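Library hours cut in Gratdale, toy room stays open for now

September 8, 2021

The Gratdale town library will close earlier four nights a week starting next month, after the council voted 6 to 3 Tuesday night — sorry, at last night's meeting — to trim the building's budget.

New closing time is 5:30. It was 8. Saturdays stay the same, 10 to 2. Sundays, still closed.

The vote came late. Past 10:30, most of the chairs already empty. The library was item 11 on the agenda and the sewer bond ahead of it ate up two hours.

What's going away: the evening homework tables, the late computer lab, the second story hour. What's staying: the morning story hour, the tax forms help in spring, and the children's play room on the lower level, which a lot of parents had figured was first on the block. It was in the first draft of the cuts back in May. Came out again after a petition with 1,011 signatures landed at town hall, a good number of them from outside town lines. Lamont has no library of its own and its residents have used the Gratdale branch on a shared card for years.

That shared card was the other fight of the night. Lamont pays a flat yearly fee so its people can borrow here. The fee hasn't gone up in 6 years. Several council members said it should have, and one called the arrangement "a gift we can't keep wrapping." A motion to suspend the cards until a new deal is signed failed. A second motion, to send Lamont a letter asking for talks, passed with no debate at all.

So Lamont cards still work. Parents who drive over don't need to do anything diffrent.

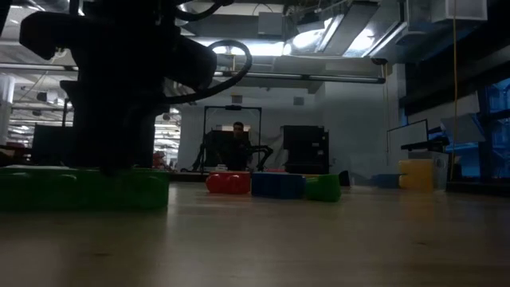 The bigger money problem is the roof. Council members have known about it since the winter, when water came in over the local history shelves and two rows had to be moved to the hallway. They are still in the hallway. A patch was done by Kaditz, the contractor that handles most of the town's buildings, and the patch has held, but the firm's report says the whole north side needs replacing and the council has put that off twice. No date was set last night either. The report goes back on the agenda with new quotes, and a second bidder, Mernano, has asked to look at the building before it gives a price.

Until the roof is settled the town won't spend on anything inside. No new carpet. No elevator repair past what the inspector requires. The meeting room upstairs stays closed, and the groups that used to book it — chess, the quilters, the English conversation class — are being told to ask at the school or the fire hall. The fire hall has space most evenings but charges a cleaning fee. The school doesn't charge but wants two weeks notice.

Staff hours drop too. No layoffs, the town says. Two part-time jobs that were already open won't be filled and the evening shifts get folded into the daytime ones. Library workers at the meeting were not happy about it. One said she has 39 kids on the list for homework help and no answer for where they go at 5:30 when their folks work until 6 or later. A council member suggested the school's after-care program. That program has a waiting list, somebody shouted from the back, and the chair asked for order.

A few people spoke in favor of the cuts. One man said his taxes went up twice since he moved to Gratdale and he has not been inside the library once. Another said she loves the place but hardly sees anyone there after dinner. The door counter numbers in the packet back her up for the summer months, less so for the school year, when evenings are busier then Saturday mornings.

Fines are not coming back. It was floated. The council dropped overdue fines before the last budget and the staff asked them to leave it alone, since the fines brought in little and took a lot of desk time. Lost books still get billed at replacement cost. Printing goes up to 15 cents a page, color to 50.

The book drop on the parking lot side will be open all hours, same as now. Holds can be picked up during open hours only. The staff is looking at a locker for after-hours pickup but there's no money in this budget for it, and the grant they applied for hasn't been decided.

Anyone with a hold that comes in the week of the change gets three extra days to pick it up. Call the desk if you need more. Museum passes have to be back by closing, the new closing, so plan your trip home.

The council takes up the library again at its next regular meeting, along with the roof quotes and whatever Lamont sends back. Public comment is at the start. Three minutes each, sign up at the door. The full budget packet is at the clerk's window and on the town site — the library pages are near the end, after highways.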